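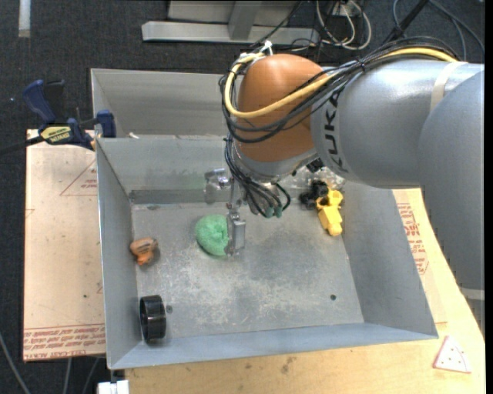

Does automating a picking job mean fewer people on the shift? At our site the headcount stayed where it was, but almost every job on the floor changed.

I work in returns sorting at the Indholm building in Troltbridge. Thread on what the last year has been like, as I keep getting asked.

Before the arms, a sorter stood at a bin for most of the shift, picked out one item at a time, looked it over and put it in the right tote. A good sorter did 163 items an hour. Your shoulders knew it by lunch.

The items are the hard part. Soft toys, balls, bits of plastic, clear wrapping that somebody stuffed back in the box. None of it comes in the same way twice. A person reaches in without thinking. An arm has to work out where to put its fingers every time.

We use a sorting program called Pal. It decides which item to go for and passes anything it isn't sure of to a person. In May that was 600 items in one week on our line. The same week it handled 1,772 without asking.

So the new job is mostly exceptions. You get a light and a bin number, you go over, you clear it or you tell Pal what the thing is. Clear plastic is the worst for it. Round things are pretty easy.

What got better: less reaching, less twisting. I used to tape my wrist for the late shift and I don't now.

What got worse: the walking, and the waiting. You can stand for ten minutes with nothing to do and then get four lights at once. Some people hate that more than they hated the bins.

It also got quieter between people. We used to talk across the bins all shift. Now you're spread out, and the break room is where you catch up.

Pay is the part still being argued over. Two of us on each shift had training from Skulitz on clearing faults and changing finger pads. We do that work every day – the pay grade hasn't moved. The company says it's under review.

If your place is bringing arms in, ask early who will clear the faults, what they'll be paid for it, and whether they get a say in the targets. Ours were set before any of us had worked a shift with the thing. They were changed in the second month, after a lot of complaints.

I'd still take this over the old bins. I'd like the grade to go with it.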